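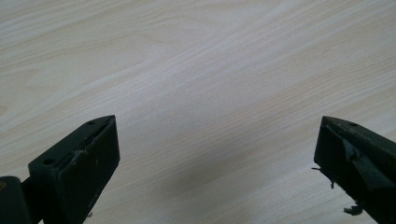
The work table in the back room at Stendurstead was brought into use in August, and several readers of this page have since written to ask how it is looked after. The following notes set out the present arrangements. They replace the short paragraph that appeared under the Rilten entry last year and that is no longer accurate.

The top is pale, in cream and light tan, with a clear grain that becomes tighter in some places and opens into wide curves in others. A light color was chosen on purpose. The former table was dark brown, and small items such as pins, washers and pencil leads were regularly lost on it until they were found by hand. A pale surface shows crumbs and dust at once, and this has been accepted as part of the bargain.

The table measures 116 centimeters in length. It was ordered from Nikolovski, whose delivery was prompt, although the legs arrived two days after the top and the whole could not be assembled until the Sunday. Assembly required 6 bolts for each side rail and a longer wrench than the one provided. Readers who intend to order the same model are advised to have a suitable wrench on hand.

Daily care is limited to the following. The surface is cleared at the end of each session, including items that will be needed again the next morning. It is then wiped with a cloth that has been wrung out well, in the direction of the grain, and dried with a second cloth. No spray is applied directly to the top. Cevby soap flakes are used once a month, dissolved in warm water, and the solution is thrown away afterward. An attempt was made in the spring, on the old table, to keep the mixture in a jar for later use. It did not keep.

Hot cups are placed on a mat. Cutting is done on a board at all times, and glue is confined to the tray. These rules were in force at Rilten as well, where they were observed unevenly, as the rings on that table will confirm.

The question of light was also raised. A smooth, pale top reflects a good deal of it, and a bright streak may fall exactly where one wishes to read. In this room the difficulty was reduced by turning the table a quarter turn from the window – a change that cost nothing and should have been made on the first day. The lamp now stands on the shelf, leaving the full length of the top available for work.

A felt cover was considered and declined. The price quoted was 17 dollars, a reasonable sum, but a cover would in practice become a place on which to leave things. The matter may be reviewed in winter, when the room is used less often.

Measurements of the shelf and its brackets have been requested by two readers and will be given in the next entry.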